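About Brulleck

Brulleck is a shared workshop for people who like building robots and don't have the space, the tools or the patient neighbors to do it all at home. We have 2,129 square feet behind the old Flandness bakery, a wall of printers, two long benches, a lathe that is older than most of us, and more jars of M3 screws than any group could need. We love it here!

We started in a garage. A few of us had been building arms at our kitchen tables from the same set of plans, running into the same stripped threads and the same noisy servos, and comparing notes online every night. One November we put all the arms in one garage to see what would happen. Somebody brought a space heater, somebody else brought soup, and by midnight we had decided to look for a real room.

What we build

Most of our time goes into a home-sized two-arm setup we call Turnetti. The idea is simple enough to say and has kept us busy ever since – a pair of arms that a member can print, wire and run at home, good enough for handling everyday household things. The fingers are on their 11th version. We print them in black, try them out, argue about the angle of the tip, and print them again (the box of old fingers by the door is free to anyone who wants a very odd set of bookends).

Soft things are our favorite test. A block of wood is easy on a gripper, but a sponge squashes and folds and comes up a different shape each time, and you learn a lot about your fingers from it. We do this over a plain blue cloth, and we can lose a whole evening to it without noticing.
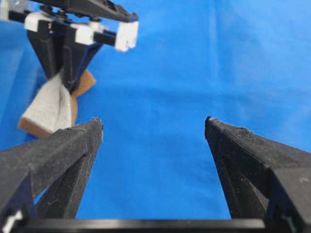

Photo: Brulleck workshop, from the Turnetti wrist camera

Our other big project is Cuadros, a small controller board that grew out of our frustration with the rat's nest of wires under every arm we had ever made. It's on its second layout now. The first one worked fine as long as you never unplugged anything. All the files for both projects are shared with members, along with our build log, which has reached 1,981 entries and includes a good many titled "same problem again."

How the shop works

Members get a door code, a shelf and time on the printers. Open bench is from 6 p.m. until whenever the last person gives up and goes home, and visitors are welcome to come and look around, ask questions and drive an arm for a while. You don't need to know how to code or solder. Plenty of us came in knowing one half of the job and picked up the other half by sitting next to someone who was doing it – that's still how most of the teaching goes on here.

If you have a half-finished build in a closet, bring it in, even if it's in pieces. We have spare bearings, spare belts and lots of opinions about filament. The entrance is on the alley side, up the ramp. Ring twice if the lathe is running.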